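Tudix Under-Desk Heater Review

I bought the Tudix panel heater in October, when the back room I work in started getting cold before lunch. The room is an addition with two outside walls and one small vent that barely does anything. I had been using an old fan heater from Sistlow, and it warmed the place up fast, but the noise made phone calls hard and it dried out my eyes. I wanted something quiet that would keep my legs warm and let me leave the rest of the house alone.

The Tudix is a flat panel that stands on two feet or hangs from the underside of a desk with the brackets in the box. I tried it both ways. Standing up, it gets kicked. Hanging is better, though the screws supplied were too long for my desktop and I had to go to Figueroa Hardware for shorter ones. The instructions do say to measure first. I read that part afterward.

Setup took me most of a Saturday morning, and a good share of that was moving things out from under the desk. The cord is long enough to reach the outlet behind my bookcase with slack left over. The plug is bulky and covers the socket below it, so plan for that if you only have one outlet.

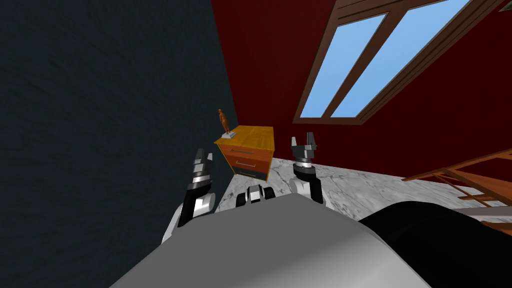 Can it heat a whole room?

Only a very small one with the door shut. It is made to warm the person sitting next to it, and if you stand up and walk to the window you will notice the difference right away.

There are 5 heat settings on a dial at the side. I use the second most of the day and the third first thing in the morning. The top setting is too much for bare shins. The dial clicks firmly between settings, and I can turn it by feel without bending down. Warm-up is slow compared with a fan heater. I switch it on before I make coffee and the panel is ready when I sit down.

It makes no sound once it is warm. While it heats up there is a faint ticking from the metal, and again when it cools. I stopped hearing it after a few days.

The timer is the weak part. It shuts the heater off after two hours and there is no way to change that. I understand the safety reason, but a four-hour option would suit a workday better. I have looked up from my desk more than once with cold feet and found it had gone off.

I also considered the Cerum foot mat, which costs less and folds away in summer. I borrowed one for a week. It kept the soles of my feet warm and did nothing for my knees, and it slid on the floor every time I moved my chair - a strip of grip tape would probably fix that.

The Tudix comes with a 14-month warranty and a washable cloth cover for the front. I would buy it again for a desk that stays in one place. If you move around a lot while you work, keep your fan heater.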